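Workshop notebook — currency and reserves group
Sornville, Wednesday

The weekly exchange-rate series was rerun this morning after the Destis file arrived with its corrections. The earlier version counted the central bank's overnight lending twice in the final quarter, and the reserve cover figure was therefore too high. The corrected table holds 746 daily entries. Of these, 53 fall on bank holidays and have been left blank. 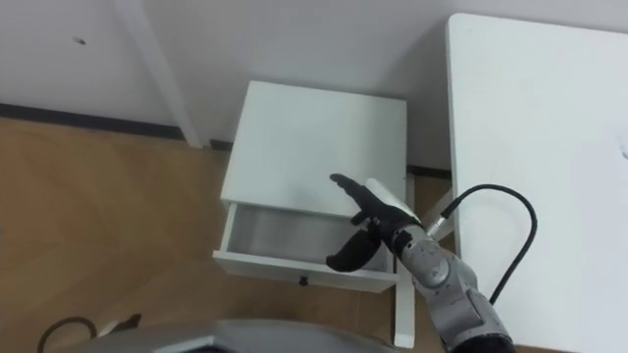

Import cover has been recalculated on the same basis. M. Theodorakopoulos asks that gold be shown on a separate line, as it was in the Tsoukalas paper, and that frozen deposits be left out of the total until their legal status is settled. The group agreed to the first request. The second remains open. Colleagues with a view should write it in the margin of the printed draft before it goes to Uko for checking.

The rate rise has been entered on the day it took effect — the announcement date is kept in a note beneath the table.
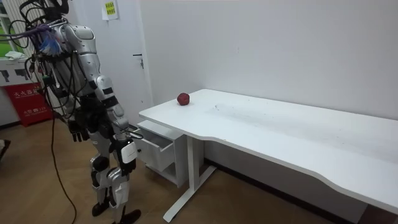

Sornville, September

Second run completed. The gap between the official rate and the street rate narrows in week 6 and opens again in week 9. No cause is proposed at this stage. Bond prices for the same weeks are still to be obtained, and the request to Destis has been repeated in writing.

To do: check the units in column four; replace the old chart in the shared folder.

Contact: Reserves Group, Sornville | © Reserves Group | Back to top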